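Two robot arms on our bench now, what changes for the rest of us?
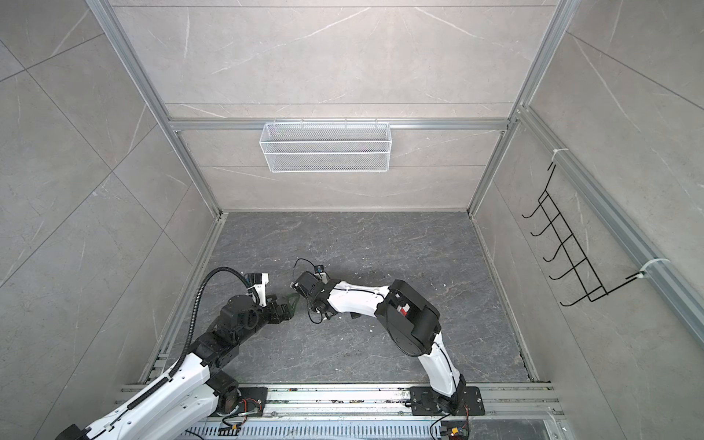
Jyoti Kanaujia
Bench assembler, Prilside

Our pair went live in February and I'm rather taken with them! They do the small, fiddly handling, one arm passing to the other, and my wrists are grateful. But four of us used to share that job. What did your people move on to?

Satish Palaniappan
Shift lead

We were in the same spot with 7 on the team, and all of them are still here. Two learned to teach the arms new moves and love it. The others check parts and deal with jams. Ask for training time in writing, early. Ours came late and the first weeks were a muddle. Also agree who sweeps the cell floor, it gets bits everywhere.

Aurélien Caron
Maintenance

Wrist cameras need wiping. Great fun to work with though!

Karthikeyan Gowda
Packing

We did 472 parts by hand on a good shift and nearly double now. Make sure your targets get talked about before they go up.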